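Notebook, August - Blackburn squad, scrum sled load testing, second block

Carrying on from the last entry. The Grolel load cells are now on all four pads of the sled and the old spring gauge is off for good. Remo wanted the gauge kept as a cross-check but its needle sticks on the way back down and I don't trust it for anything below full shove.

Set up on the 4G pitch at 7:30 in the morning, before the academy lot needed the space. Sled ballast was the same as last time. Front rows only to begin with, then front five, then the full eight. Jamie Mottram called the cadence for every rep so we weren't mixing voices. Last block we had two people calling and the gap between "bind" and "set" wandered enough to make the early peaks useless.

Logger is sampling at 100 per second. I tried it slower on the first warm-up rep and the hit came out as two points and a straight line, so back up it went.
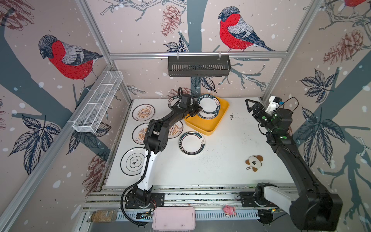

Word count: 791

Zeroing. Each pad has to be zeroed with the sled sitting flat and nobody leaning on it. Props lean on it. They lean on it when they are waiting, when they are talking and when they are tying a boot. I threw out the first three reps because the left outside pad started with an offset. From rep four on I zeroed by hand straight before "crouch" and the traces sit where they should.

Front rows only: clean enough. The tighthead side loads first in nearly every rep, then the hooker's share comes up as the hips drop. Remo thinks this is a habit from the old sled, which used to swing to the left. He may be right. I'd like to see the same three go against the Grultov machine at the other ground before I write anything about technique.

Front five: the locks add less at the moment of contact than I had guessed and more in the second after. Jamie says that matches what he feels when he is in there, the weight arriving behind him once the front row has already settled. We moved the locks' feet back half a boot length for the last few reps and the second rise came earlier. Only a few reps, so not a result yet.

Full eight: best combined peak was 2,367 on the logger, in raw counts. I have not converted it. The calibration sheet for the new cells is from the supplier and I want to do our own with the plates from the gym before any of these numbers go to the coaches. Please don't quote that figure as a force in any units. It is good for comparing one rep against another on this sled and nothing else.
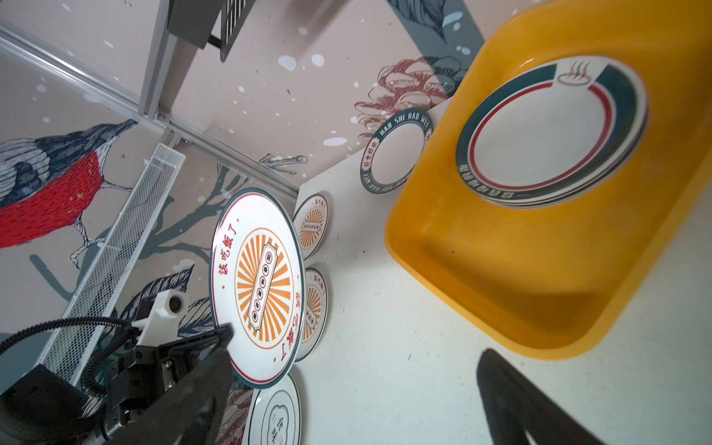
The back row was the messy part. With the number eight bound in tight, the sum of the pads holds up for the length of the shove. With him a little loose and looking at the ball, it sags after the first push and comes back in lumps. You can hear it on Jamie's recording too, he is shouting "stay, stay" right where the trace drops. I have lined up the audio and the logger by the clap at the start of each rep. Keep doing the clap.

Surface: studs were slipping on the last two full reps, mostly the left flanker. The rubber crumb had been pushed into a ridge behind where the locks stand. We raked it and shifted the sled two meters toward the halfway line. Should have done that sooner. Marked the new position with tape on the touchline so that next time we start from the same place.

Kit trouble. The cable to the right inside pad dropped out twice. It is the connector, not the cell - wiggling it brings the signal back. I have taped it for now. Flillesach can send a locking version but it is a different pin layout and the box would need rewiring, so that waits until the end of the block.

Battery was at 70 percent when we packed up. No need to bring the second one for a session this length.

One thing for Remo. The file names from the tablet still carry the old squad list, so two of the reps are saved under a hooker who wasn't there. I've corrected my copies and left the originals alone. If you pull from the tablet, go by the order of reps and the paper sheet.

We also talked about whether to fit a camera on the sled frame to get hip height. I'm against it until the pads are settled. Side-on from the touchline, on a tripod, does well enough to see who is high and who isn't, and a camera on the frame will shake on every hit. Jamie is for it. Left open.

Legs were gone by the end and the last full rep shows it, with a slow rise and no proper peak. I'd leave it out of the averages but keep it in the file. Next time do the full eight earlier, while they are fresh, and put the front-row work after.
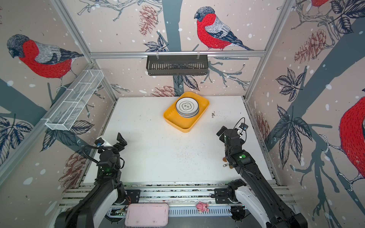
For next session

Own calibration first, with gym plates, all four pads, loading up and then back down.

Replace the tape on the right inside connector.

Full eight before front rows. Same cadence, Jamie calling.

Repeat the locks' foot position, old and new, alternating reps so that tiredness doesn't all land on one of them.

Ask the Grultov people for a slot on their machine, early if they have one.

Update the squad list on the tablet (Remo).

Bring the rake.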